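Course Handout 6: Draining and Racking Tableware
Household and Small Catering Practice, Level One
Issued January 31, 2020

Purpose of this session

This handout accompanies the practical class on draining and racking. Students are expected to have read Handout 5, on washing order and water changes, before attending. Material from both handouts may appear in the written assessment in June.

The session deals only with flat and shallow tableware. Glasses, cutlery and cooking pots are treated separately, and students should not attempt to apply the instructions given here to those items. Racks must be set on a level surface before loading begins, and any rack that rocks when pressed at either end is to be exchanged at the supply cupboard.
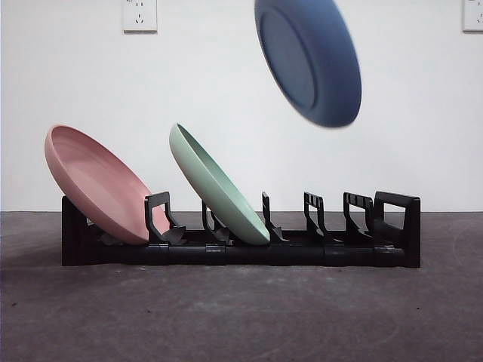 Spacing is the first matter to be settled when a rack is loaded. Plates standing on edge need air on both faces, and two plates that touch will hold water between them along the line of contact. Students should therefore look at the rack as a whole before placing the first item. With a pink and a green plate already leaning to the left, the open slots toward the right side remain open, with the slate-blue plate above them. Where there is room, the plates should lean in the same direction. A plate that leans against the general direction of the row will generally meet its neighbor at the rim.

Plates are to be held at the rim, with the thumb kept out of the well. Lower the edge into the slot until it meets the base, then release. Do not drop a plate the last inch. Repeated small drops account for most of the chipped rims returned to the stockroom, and chipped plates are withdrawn from use without exception.

Order of loading

Begin at one end of the rack and work toward the other. Large plates go in first, followed by side plates, followed by saucers. Students who are left-handed may begin at the opposite end from their neighbors, provided that the direction is kept once chosen. At shared benches, partners should agree on the starting end before either begins.

Shallow bowls and plates with a deep well take up more of the row than flat plates of the same width. A slot may be left open beside them. This reduces the capacity of the rack, and allowance must be made for it when planning a large wash. For the catering exercise, in which 158 covers are to be cleared, each bench should plan for several changes of rack and should have a dry shelf ready before the first one is full.
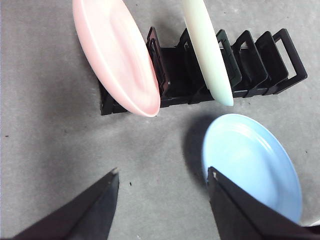
Department of Domestic and Hospitality Studies, Ranjbar Institute

Colored tableware calls for some further remarks. The teaching kitchen uses plain pastel plates, pink and pale green among them, so that instructors can refer to a single item without confusion during a demonstration. On pale plates, water marks and traces of detergent may be difficult to see under the bench lights. Each plate should be turned toward the window and inspected on both sides before it is put away. Pay particular attention to the foot ring on the underside, where water collects and is often overlooked.

Plates that pass inspection are stacked by size. Plates that do not are returned to the wash, and must not be wiped clean with the drying cloth. Cloths are issued at the start of each class and are to be placed in the Stimon bin at the end of it, whether or not they have been used.

Stacking before and after the rack

A stack of plates should stand close to the rack on the side of the working hand, clear of the edge of the work surface. Stacks are to be built with the rims in line. When plates of more than one color are used together, no sorting by color is required unless the instructor asks for it. Take plates from the top only. Drawing a plate out from the middle of a stack is not permitted in class. 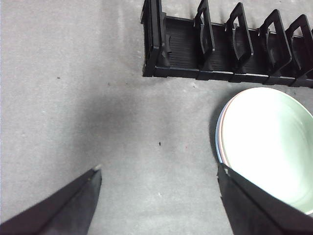

Pouran Babaei has asked that the rule on stacks be applied less strictly where saucers are concerned, noting that a short stack of saucers can be lifted whole and set down again "with less handling than taking them one at a time." The point has been accepted for saucers only. Dinner plates and shallow bowls continue to be taken singly.

Care of the rack

Racks are rinsed at the end of every class and left upside down on the draining board. The base should be brushed along its length, including the foot of each divider. Scouring pads are not to be used on plastic parts.

Preparation for next session

Read Handout 7, Glasses and Stemware. Bring a clean apron and closed shoes. Class meets in Room 600.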